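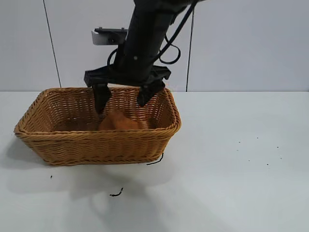 Sunmont Root Cellar Bin, stackable, 16 inch

Back in stock. Ships flat. Two finishes, see below.

Storage bin for squash, potatoes, onions, apples, whatever you pulled out of the garden and don't want to lose by January. Slatted sides, solid bottom rail, stacks on itself. We have sold this one for years under the old name (Sunmont Harvest Crate), same bin, new label, slightly better screws.

Price: $198 for the set of three. Singles are gone for now, please don't order one in the notes field, we can't split a set.

What's in the box
3 bins, flat packed
1 lid (fits whichever bin ends up on top)
Screws, plus spares
Hex key
4 rubber feet
Card with the storage chart on it

Size and weight
Each bin: 16 in wide, 16 in deep, 7 in tall inside
Stacked height with lid and feet: 26 in
Empty weight: 7 lb per bin
Max load: 40 lb per bin. Please stick to it, the bottom one is carrying everybody else

Material
Unfinished poplar or oiled beech. The poplar is the lighter one and marks easier. Beech costs $30 more per set and is heavier to carry down stairs. Both come from the Drutberg mill, same as our shelves. No stain, no varnish inside. The oil on the beech is food safe and smells a bit for the first week or so, leave it out in the garage if that bothers you.

Color will vary from bin to bin. Knots are normal. Cracks are not, send us a picture and we'll ship a new panel.

Why slats
Air. Squash sitting on a solid surface goes soft underneath first and you don't see it until you pick it up. The slats are spaced 3/4 in apart on the bottom, tight enough for onions, small fingerlings may drop through. Put down a sheet of newspaper if you grow small ones, or get the Jia liner (sold separately, $12, cotton mesh, machine wash cold).

Before you load it
Let everything cure. Butternut and other hard squash want a warm dry spot for ten days or so after cutting, stem on. Then move to the bin. If you can push a thumbnail through the skin its not ready.
Don't wash squash before storing. Brush the dirt off. Same for potatoes.
Leave a couple inches of stem. Don't carry them by it.
Single layer for squash. Two layers ok for potatoes. Onions, fill it up.
Keep apples away from potatoes. Different bin isn't enough if they're in the same stack, use a different room.
Anything nicked or bruised, eat first.

Storage chart (same as on the card)
Butternut: 50 to 55 F, dry, 3 to 6 months
Acorn: 50 to 55 F, dry, 1 to 2 months
Delicata: 50 to 55 F, dry, 2 to 3 months
Potatoes: 40 to 45 F, dark, a little damp, 4 to 6 months
Onions: as cool as you can without freezing, dry, 5 months or more for the keeping types
Apples: 32 to 35 F, damp, depends a lot on the variety

Those are for a decent basement. Kitchen counter, cut it in half.

Check the bins every week or two. Take out anything with a soft spot or a dark wet patch. One bad one will take the neighbors with it, faster than you'd think. Small dry scars on the skin are fine, that's just how they grow.
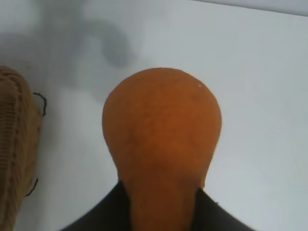
Putting it together

1. Lay out the two end panels, groove side facing in.
2. Slide the bottom slats in the grooves. They go in one way. If you're hitting it with anything you have it backwards.
3. Side rails next, two screws per corner, finger tight.
4. Square it up on a flat floor, then tighten with the hex key. Stop when it stops. Poplar strips out if you lean on it.
5. Rubber feet on the bottom bin only.
6. Stack. The corner pegs drop in the holes on the bin below. Lid on top.

Takes 15 minutes a bin, the first one longer.

Cleaning
Empty, brush out, wipe with a damp cloth and a little white vinegar. Dry fully before you refill. No hose, no dishwasher (we got asked). Beech can be re-oiled once a year, the Brelus board oil is what we use, any food safe oil does the job.

Shipping
Goes out in 2 to 3 business days. One carton per set, ground only. Lower 48 only at the moment. Orders placed in September get slow, everbody wants them the same week, so if you're reading this in July go ahead.

Local pickup is free, pick it at checkout and wait for the email before driving over.

Returns
30 days, unused, in the carton. Assembled bins we take back less a $20 restocking fee. Used bins no, sorry. Broken in transit is on us, keep the carton until we answer you.

Warranty
Two years on joints and panels. Not covered: mice, floods, standing on it.

Questions we get a lot

Can it go outside?
Covered porch, yes. Rain, no. Below freezing your squash is done anyway.

Does the lid lock?
No. It sits in a lip. Will keep a cat out. Won't keep a raccoon out.

Will it fit older Harvest Crates?
Yes if yours has the round pegs. Square pegs, no. Those were the first 1,000 sets and we don't have parts left for them, wish we did.

Do you sell the lid alone?
$18, listed under parts. Poplar only.

Can I pull out the bottom bin without unstacking?
No. You want the Sunmont Drawer Rack for that. Costs more, takes up more room.

How many butternuts fit?
Depends on the squash. Medium ones in a single layer, a set holds most of what a small garden bed gives you.

Basket or bin?
Baskets are nice for bringing stuff in and for a week on the counter. For months of storage get slats, things pile up in the middle of a basket and you forget whats under there. We carry both, different page.

Goes with
Jia mesh liner, $12
Brelus board oil, 8 oz, $14
Spare feet, set of four, $6
Sunmont cellar thermometer, $22, back in August

Select finish: Poplar / Oiled beech
Quantity
Add to cart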